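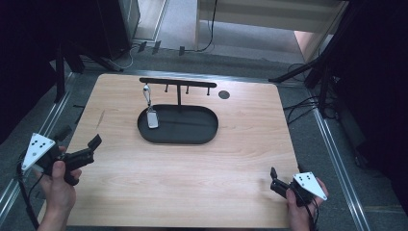 Two hand-held grippers, one little rack and a tag on a silver loop. Open day at Prulano.

So I finally got myself to the Prulano open day, after missing it last October, and I've got far too much to say for one post. Bear with me, I'm typing this on the train with a very full bag of leaflets.

You start in the big hall with the Skotano arms, which are the ones everybody queues for (stand 81, and the queue went right back past the coat hooks). They're impressive, they're fast, and I watched for a good while. But my favourite bit was upstairs in a carpeted room with a board on a frame and hardly anyone in it!

What they do up there is teach by hand. A person takes a gripper in each hand, each with a white triangular plate covered in black dots, and does the job themselves. The recordings are what the robot learns from later on. I'd read about it, but reading about it and standing next to it are very different things.

The job was keys on a rack, or tags on a rack really. A black T-shaped stand in an oval tray, short pegs under the crossbar, and you think, well, my nephew could do that. Then they let visitors have a go.

Reader, I was dreadful. The grippers are nothing like fingers and you have to think about your elbows. I dropped the tag so often that I started apologising to it. The very patient lady running the session told me they had 363 good recordings of that one task so far and wanted plenty more, and I don't believe any of mine will be joining them.

I did get it on a peg in the end, on go number 3 of my second turn, and I got a small round of applause from a family from Plakow who'd been waiting ages. Lovely people. Their youngest did it first time, of course.

Tea was in the Mekonnen room, 93 steps up by the sign on the stairs, and the flapjack was worth every one. If you're going next year, do upstairs before lunch and wear something with loose sleeves. More tomorrow when I've sorted out the leaflets.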